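Chapter 7
Looking After a Disassembly Cell

By the end of this chapter you should be able to:
set up a fixture so that every part has one place and one way round
carry out the start-of-shift checks on an arm and gripper
trace a failed pick back to its cause

Give a robot a loose screw and a messy bench and it will struggle. Give it a bench where every part has its own holder, and it can do lovely work! That is why we start with the table and leave the arm until section 7.3.

Our running case is the Bikard cell, which takes old desktop computers apart so that the pieces can be tested and used again. Canan Tekin and Necati Yurt set it up one November, and their logbook (all 560 entries of it) is the source for most of the faults you will meet here. The computer lies on its side on a slatted table, with the fixture next to it.
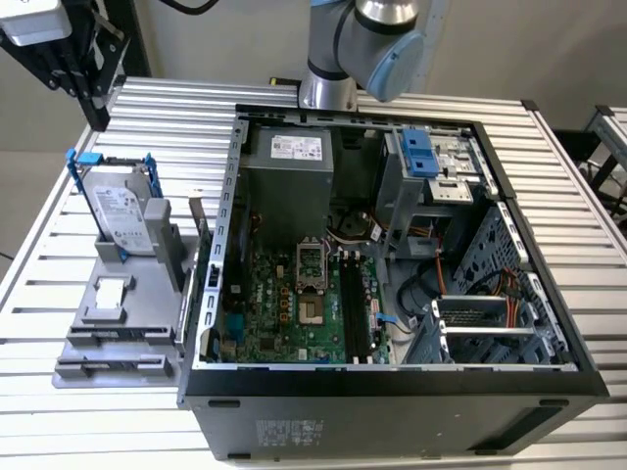 Figure 7.1 An opened tower on the worktable of the cell. The fixture to its left holds a hard drive in its blue caddy, a processor, and two memory modules gripped at both ends.

Look at how little of each memory module the holders touch. The long edges stay free, and that leaves room for fingers to close on them. If a holder shifts by even a millimetre, the gripper may meet a block where it expected air – and the log gets another entry.

Necati checks the holders first thing, before the arm is powered, and then works up from the base of the arm to the fingertips. He wipes the squared tips, looks along the cable for rubbing and writes down what he finds, even when all is well. The joints are greased every 3,000 hours.

Before you read on, try this. Sketch a holder for a processor that must be picked up by its edges, and mark where your fingers would go. Keep the sketch, as you will need it in section 7.2.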